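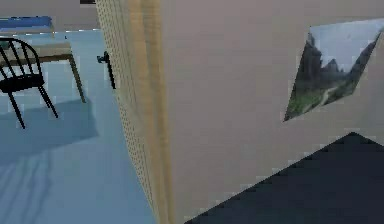 1 min read

3.2 Partition layout

Figure 2. Rendered partition with perforated edge strip and black fitting.

Noise levels were logged at the Hulby and Sorkberg offices over 34 working days in February and March. Each site had 200 desks, split into bays by full-height partitions with plain faces. Readings were taken at seated ear height every 20 seconds. Speech from the next bay fell below the masking level in 95 per cent of readings at Hulby – a higher share than at Sorkberg, where the ceiling tiles were older. Bay depth had little effect at either site. Door noise was left out of the analysis.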